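Comics and Graphic Novels > Reading order and collecting

Where to start with Jillari, and does the hardcover skip issues?

Asked Sun 22 July

Hello all. I borrowed the first paperback of Jillari from a colleague and I finished it in one evening. Now I want to buy my own copies, but I am confused by the editions. There are the old single issues, the paperbacks from Prilter, and one big hardcover of 633 pages from Charpentier. The shop page says the hardcover is "complete to the end of the Salt War," but it does not list the issue numbers.

My questions are these. Does the hardcover include the side story Grunano, or must I buy it separately? And if it is separate, when should I read it? I do not want to learn the ending of the main story too early. Please no spoilers after the first paperback.

3 answers

Answer 1 (accepted)

I own both the paperbacks and the hardcover, so I compared them for you.

The hardcover collects issues 1 to 18 of the main series. Grunano is not inside. It was a miniseries of 4 issues, and Prilter printed it as one thin paperback with the same spine design as the others but without a number. Many people put it on the shelf at the end for this reason, and then they also read it at the end. I think this is a pity.

The best moment for Grunano is after issue 11. At this point the main series changes its artist and jumps forward in time, and the reader is a little lost. Grunano takes place exactly in this gap. If you read it there, the return of the ferry captain in issue 12 is much stronger. In the hardcover you will find a black page between the two issues, so it is easy to stop and take the other book.

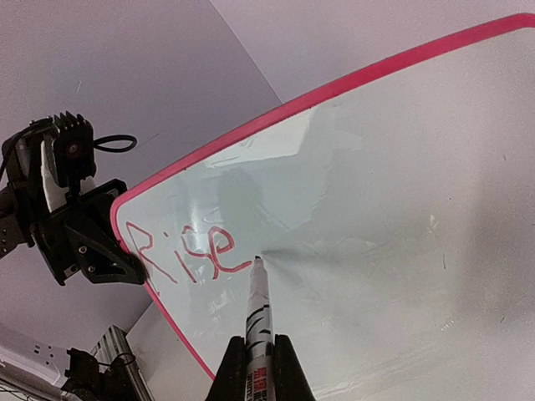
Lettering is the other thing to compare before you pay. In the single issues and the paperbacks, the dream chapters are lettered by hand, with thin lines and letters which do not all stand the same way. Think of one word handwritten in thin red strokes, for example "Rise," with a tall R and an s that is not very steady. The old dream pages have this same feeling, as if the person who speaks is not sure of the words. Charpentier replaced them with a computer font in the hardcover. It is clean and easier to read, but for me something is lost, especially in issue 7, where there are almost no drawings for six pages.

The colors are better in the hardcover, I must say. The night pages in the paperbacks came out too dark and you cannot see what is in the harbor.

So: if you care about the lettering, take the paperbacks. If you care about the colors, take the hardcover and add Grunano.

Answer 2

just read it in the order it came out, works fine. Grunano came out after issue 18 so read it last, thats how all of us did it at the time

Comment on answer 2: It works, but then you already know who survives the Salt War, and the asker wrote that this matters.

Answer 3

One small addition. The hardcover had only 4,000 copies in the first printing, and the sellers ask silly prices for it. There was a second printing in April with a matte cover. The inside is the same, except that they corrected two balloons in issue 9 which were given to the wrong speaker. Check that the listing says "second printing" in the description. I did not check and I had to send mine back, and the postage was not refunded.

Also be careful with the weight if you like to read in bed.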